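Ticket: Reach policy stalls short of target in desk-edge trials
Component: Onance controller, evaluation harness
Reported by: Brittany Ross
Assigned to: Aarne Jääskeläinen
Status: Resolved, one follow-up open
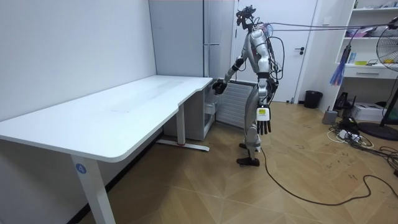 Summary

The learned reach policy scores well below the baseline in the desk-edge condition. Over 200 trials the policy reached the target pose in 43. The scripted baseline reached it in 120 with the same start poses and the same target list. In simulation the two are nearly level. We need to know if the gap is a real result or a fault in the test setup before the table goes into the Sestport draft.

Steps to reproduce

1. Start the robot standing at the desk, working arm raised, other arm at the side.
2. Load the desk-edge target list.
3. Run the policy with the default stop rule.
4. Compare the final hand pose in the log with the target pose.

Expected: hand settles inside the tolerance and the trial closes as a success.
Observed: hand slows above the desk, holds, and the trial closes as a timeout.

Log

Brittany, 9:40
Failures are not spread evenly. Targets over the open part of the desktop are mostly fine. Targets close to the edge time out, and the ones by the notch are the worst. No joint faults or balance warnings in any failed trial.

Aarne, 10:15
Is the baseline using the same stop rule? The policy runs go through the Triveo wrapper and I don't think the scripted ones do.

Brittany, 10:50
Checked. They don't. The scripted runs close on position error only. The wrapper also wants the hand speed under a threshold for 70 consecutive control steps. The policy makes small corrections near the target and keeps resetting the counter.

Aarne, 11:30
That explains part of it. I rescored the saved policy trials with the position-only rule and a good share of the timeouts become successes, but the notch targets still fail. In those the hand stops high every time, by nearly the same offset. Looks like the desk model. The Mohammadi collision file has a plain rectangle for the top, so the planner's safety margin covers the notch as if it were solid.

Brittany, 13:20
Agreed. I measured the cutout and rebuilt the outline with the rounded corners and the step. Margin left unchanged.

Aarne, 15:05
Reran the notch targets with the new outline. The constant offset is gone. The remaining misses are scattered in direction and I'm treating them as policy error.

Cause

Two separate faults. The stop rule differed between the two methods, and the desk outline in the collision file was wrong near the notch. The baseline skips the collision check, so only the policy was affected by the second one.

Fix

Both methods now use the position-only rule. Hand speed is still logged and will be reported in its own column. The corrected desk outline is merged.

Follow-up

The old figures must not be used in the draft. Both methods need a full rerun on the merged version, with start poses in shuffled order. Brittany to run, Aarne to score without the method labels. Ticket stays linked to the rerun until the new table is in.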